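4.2 Camera mount and shelf reference

The test cell is built around one mobile picking unit and a white metal shelving unit filled with bottled and canned drinks. Eylül Tatlı and Orhun Yalçınkaya took over the cell in April, after the Dritbridge group had finished with it. The head camera bracket had worked loose by then, and the stored shelf reference no longer matched the shelf.

The bracket is held by 2 screws through slotted holes. Both were removed, cleaned and refitted with thread lock. The tilt was set with a digital level and the position marked with paint pen, so that any later slip can be seen without tools. The cable was rerouted behind the mast, as the old route pulled on the connector whenever the lift passed 80 cm.

Recalibration follows the Trulness procedure in Appendix B. The unit is parked on its floor marks, the arm is folded down behind the camera, and 59 images of the target board are taken. Images with glare are deleted by hand before the solver is run. The first run was rejected: the board had been clipped to a bent backing plate. The second was accepted and saved as the working file.

After each calibration the parked view is checked against the shelf. The vertical divider has to fall near the center of the image, and the cans on the bottom shelves must be in view.

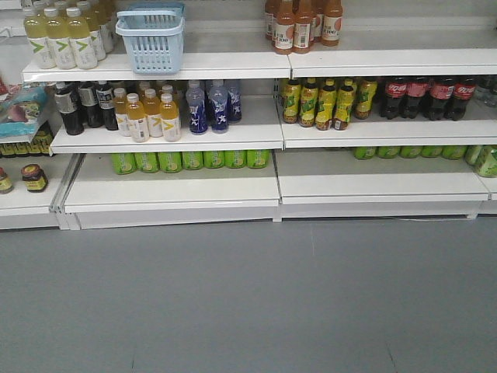 Figure 7. Shelf view with bottles on the upper levels and green cans on the bottom shelves.

Partly filled boards were kept as they were - the planner needs free space for the place task. The basket on the top shelf is entered in the map as a fixed obstacle.

Weekly care is limited to wiping the lens, checking the paint marks and logging the bracket angle. Perihan Güneş keeps the log. The lift belt has not been replaced and is listed under open items in Section 6.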